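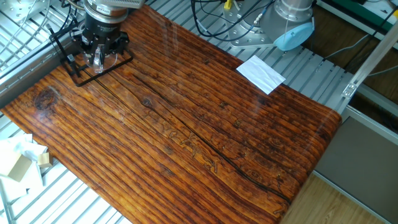 Deep orange-brown wood grain with a dark knot and a long diagonal crack.

Frequently Asked Questions: Finishing and Care of Wood-Grain Tabletops

These answers cover the Kettani finishing line: Plirow (satin topcoat), Reludano (gloss topcoat) and Drirnorine (surface cleaner). Read the label on the can before starting. Where the label and this page disagree, follow the label.

Surface types

How do I tell solid wood from a printed or veneered surface?

Check the end of the board. On solid wood the grain continues over the edge and shows as end grain on the short side. On veneer there is a thin line where the face layer meets the core. On a printed surface the pattern often repeats somewhere across a large top, and the edge is usually covered with a separate strip. The underside is also useful: if it looks completely different from the face, assume the face is a layer.

If you still can't tell, treat the surface as printed. The printed procedure is safe on all three types.

Can I sand a printed surface?

No. The pattern layer is too thin to sand evenly, and any spot you cut through can't be restored with stain. Clean it with Drirnorine, let it dry, and test the topcoat on the underside or inside an apron. Some printed surfaces are sealed with a coating that Plirow will not grip. If the test patch peels under tape the next day, do not coat the face.

Can I sand veneer?

Lightly, by hand, with the grain. Do not use a belt sander. Stop as soon as the surface feels even. Most damage to veneer happens along the edges, where hand pressure tips over the side.

Are knots and cracks a defect?

A tight knot is part of the board and needs no treatment. A loose knot should be glued before coating. A surface crack that doesn't catch a fingernail can be coated over. A crack that does catch should be filled, since finish will pool in it and dry slowly. On printed surfaces, knots and cracks are often part of the pattern and have no depth at all. Run a fingertip across them before you open any filler.

Preparation

What grit should I use on solid wood?

Finish the bare wood with a coarser paper, as listed on the can, then use 300 grit before the first coat. Between coats use 400 grit, just enough to dull the surface. Going finer than 400 on bare wood closes the grain and reduces adhesion.

Do I need to remove the old finish?

Remove it if it is flaking, sticky or waxed. A sound, hard finish can stay if it is cleaned and scuffed with 400 grit. Wax is the most common cause of failed coats. To check for it, put a drop of water on the surface – if it beads tightly on an old, dull finish, wax is likely.

Can I use a tack cloth?

Yes, with Plirow. With Reludano use a lint-free cloth dampened with Drirnorine instead. Some tack cloths leave a residue that shows as small craters in a gloss coat.

Applying the topcoat

How many coats are needed?

Two coats for a desk or side table. For a dining surface, apply a third coat to the top only. The underside of solid wood should get at least one coat, so both faces take up moisture at a similar rate.

How long between coats?

Eight hours at normal room temperature. In a cold or damp room, wait overnight. The coat is ready when 400 grit produces a white powder. If the paper clogs or drags, stop and wait.

Can I mix Plirow and Reludano?

You can layer them, but do not mix them in one container. Apply Reludano first and Plirow last if you want a satin surface over a harder base. The sheen you see is set by the final coat.

Why are there bubbles in my finish?

Either the can was shaken or the brush was worked too much. Stir slowly with a flat stick and lay the finish on in long strokes. Bubbles that have dried can be leveled with 400 grit and recoated.

Does gloss change the color?

Both products deepen the color of bare wood. Gloss makes dark grain lines look sharper and orange or red tones look stronger. Satin scatters more light, so the same stain looks slightly paler. Prepare a sample board with the full schedule, stain included, and view it in the room where the table will stand.

Daily use

When can I put things on the table?

Light objects can go on after a full day. Keep rubber feet, plastic mats and anything heavy off the surface for a week. Plasticizers in soft plastic can mark a coat that has not fully cured. Hard plastic items are less of a concern, but lift them instead of sliding them.

Will standing water leave a mark?

A cured coat resists water for normal use. It is not meant for long contact. Wipe spills when you see them, and put a coaster or tray under pitchers and glasses that sweat. A white ring usually means moisture in the coat and often fades by itself over several days. A dark ring means water has reached the wood, and the area has to be sanded back and refinished.

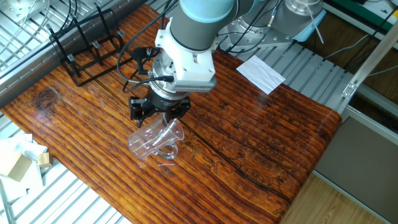 Cleaning and repair

How often should I use Drirnorine?

Once a month is enough for most tables. For daily cleaning use a damp cloth and dry the surface afterward. Do not spray Drirnorine directly on the top – spray the cloth.

Can I repair one scratch without redoing the table?

In satin, usually yes. Scuff the area, apply a thin coat of Plirow and feather the edge. In gloss, a spot repair nearly always shows at an angle. Recoat the full top.

Does the finish expire?

An unopened can keeps for 2 years. Once opened, use it within the season. Discard it if a skin has formed or the liquid looks stringy.

Who do I contact with a question that isn't covered?

Write to Eustaquio Quintero at the finishing desk. Include the surface type, the product, the number of coats and the drying time between them. Messages sent over the weekend are read on Monday.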